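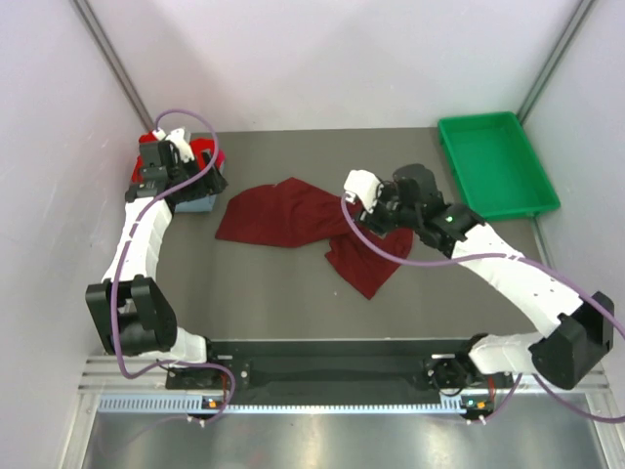 Two-arm cell at the Rellalico open day, maroon cloth on the table, left arm over at the blue bin.

Rellalico open day - who went?

tapdrill
Posted 18:42
Just back. Feet hurt. Got in on the afternoon slot, 50 to a group, far too many for that corridor. Main thing was the two-arm cell doing cloth. Picks from the bin, lays it out on the table, folds, puts it in the green tray. That's the idea anyway. Pic at the top is the best I got.
Anyone else there? Want to know if the morning lot saw it finish a fold. We got two decent ones and a lot of prodding.

mrs_overlocker
Posted 18:57
Morning group. Saw three good folds, one that came out like a dropped napkin. Clapped anyway. Tea was good

grubscrew77
Posted 19:05
Went, wasn't impressed. My nan folds quicker and she's got one good wrist. They've been at this how long? Fimirine had a shirt folder on a stand years back, bang bang bang, one every few seconds.

tapdrill
Posted 19:11
The Fimirine one needed somebody to lay the shirt flat on the plate first. Completely different job. Starting from a heap is the hard bit.

grubscrew77
Posted 19:14
So pay somebody to lay it flat. Still quicker.

pelmet
Posted 19:20
Depends what you're folding. We do hospital linen, 3,349 pieces on a bad shift, and the flat stuff goes through a Zatov feeder no bother. It's the odds and ends that kill us. Small, all different, come out the dryer in knots. If an arm could even get hold of a corner and hold it up I'd be happy, never mind the fold.

mrs_overlocker
Posted 19:26
^ this. Corner finding was what I asked about. The lad said they get a good corner first go on 32 out of every hundred or so and after that it's regrips. Thought that was fair of him to say. Most stands you ask a question and get a leaflet

grubscrew77
Posted 19:29
32!! And you clapped

mrs_overlocker
Posted 19:31
I'd clap again

hexkey_hal
Posted 19:48
Couldn't make it, work. Question from the pic, what's the purple hose on each arm? Air? Looks like a big loose loop over that left gripper, I'd be worried about it catching on the cloth.

tapdrill
Posted 19:55
Asked the same, didnt get a proper answer, he got pulled away by a school party. Right one hangs down over the cloth as well. Never saw it snag while I was stood there but that was maybe ten minutes.

hexkey_hal
Posted 19:58
Ours would've been cable tied to death by now. Nice tidy base end though, like the slotted strip along the front.

pelmet
Posted 20:10
Anyone get a price? Nguyen-Tran quoted us for a single arm cell in January and I had to sit down.

tapdrill
Posted 20:16
No price. "Not a product yet" was the line. They did say around 300 practice runs per type of cloth before they trust it, so towels one lot, shirts another, and so on. Sounded like a lot of evenings to me.

grubscrew77
Posted 20:19
300 goes to learn a tea towel. Rest my case

pelmet
Posted 20:24
New starters on our line take longer than that tbh

grubscrew77
Posted 20:27
New starters don't need a metal frame and walls round them

pelmet
Posted 20:28
you havent met ours

mrs_overlocker
Posted 20:41
Is there another one of these? My sister wants to go, she missed out on tickets. Sign on the door said spring but didn't say which month

tapdrill
Posted 20:50
Dunno. Mailing list form was on the desk by the coats, I'll post if anything comes through. Park round the back if you go, the front one's permit only, I got moved twice.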